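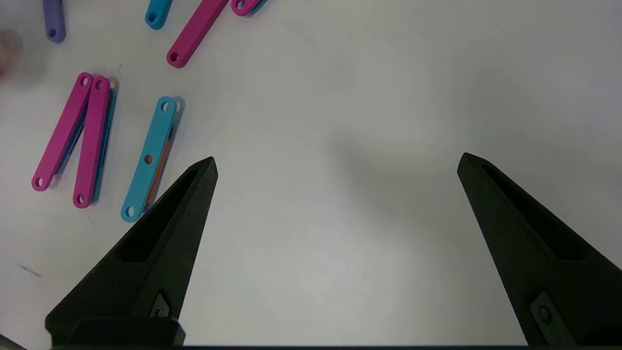

14th March

Dye bath notes, madder on wool, second go at the Bolger recipe. Writing this up before I forget which skein was which.

Scoured all of it last night, 4 skeins of the Somo 2-ply plus the odd grey one Comfort left in the tub. Neutral soap, no agitation, left to cool in the pot. Rinse water still a bit yellow on the third change so I did another. Grey one may have some spinning oil left in it, keep an eye.

Mordant: alum at 12% weight of fibre, cream of tartar at 6%. Total dry weight 400 g. Dissolved the alum first this time, in a jug, hot water, then into the pot. Last time I tipped it in dry and got the blotches. Held an hour just under a simmer.

Madder: Brernitz ground root, the new bag. Smells dustier than the old one, colour of the powder is browner too. Soaked overnight in a stocking. Bath brought up slowly to 63 and HELD THERE. Wrote that on the lid in texta. Over 70 and the browns come out and you've lost your red.

Held 63 for two hours, with the ring on its lowest setting and the lid half off. Crept up to 66 once when I was on the phone, pulled it off the heat and it came back down in a few minutes. Don't think it mattered.

Results, wet:
A – good brick red, even right through the ties
B – same as A, maybe a touch oranger
C – slightly paler, was on the bottom, probably packed too tight
D – went in after the others as exhaust. Soft coral, very nice, want more of this
Grey – deep rust, patchy on one side. So yes, oil.

Water was tank water for A to C. Ran short and topped up D with tap. Comfort Nutsugah reckons the chalk in the tap water should push it redder, and she's usually right about water, but D is an exhaust so can't compare. Need to do it properly: same bath strength, one tank, one tap, one tank with a pinch of chalk. Small skeins, 10 g each.

Astar sock yarn hasn't been touched. It's superwash, will grab the colour fast, so put it in cold and bring up slower than the rest. Comfort wants it the same shade as the December batch, which I never wrote down properly. All I've got is "madder, strong, lovley". Useless. Weigh everything from now on.

Left D in the bath to cool, others hung on the back line out of the sun. Tag string on B has bled a bit, use the cotton ties next time not the craft stuff.

To do
– rinse D tomorow, vinegar NOT needed
– re-scour grey, hotter, 6 drops of the strong detergent
– wash fastness strips from A and C, stitch to white cotton
– order alum, nearly out
– someone has had the good thermometer, the spare reads 2 low (allowed for above)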